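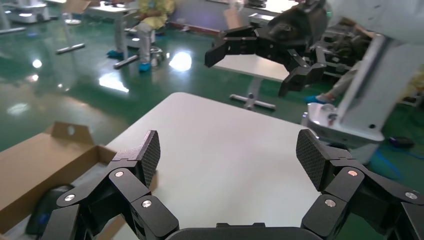
How much should go in one cardboard box?

As much as you can lift with a straight back and carry to the door without putting it down. For most people that means books go in small boxes and bedding goes in large ones.

Packing small things

Set the box up next to a table and fold the flaps right out so they don't drop back while your hands are full. A plain white table with nothing much on it is a good place to sort, as dark odds and ends show up well against it. Work from the table into the box and leave the floor clear for walking.

Heavy things go in first, flat side down. Fill the gaps with tea towels or socks. Soft pouches and cases can go down the sides, and small gadgets are best kept in one box together with their leads. Wind each lead loosely and hold it with a bit of string. Rubber bands go sticky if the box ends up in a loft until October.

If a box has a punched hole in a flap, don't tape over it. You can thread a string label through it and move the label to the next box when you have finished.

Taping

Run 2 strips along the bottom seam and one across. Press the tape down with the side of your fist. I have used Prerneck brown tape for years and it holds on dusty card, though it is noisy coming off the roll. Cheap clear tape lifts in a cold garage.

Write on the side of the box as well as the top. Once they are stacked you can't read the tops.

Floors

Shoe covers save a lot of mopping if people are in and out all day. The blue ones can be slippery on a smooth floor, so take them off before carrying anything heavy or using stairs. Lift stools and chairs out of the way before you start.

Unpacking

Open the kettle box first. Flatten each box as it empties and tie them in bundles of 8, which is as many as will go under one arm. Boxes that have got damp are no good for a second move and should go out with the recycling.

Aurelio Gallardo, Prasavstead
Page last changed July 2018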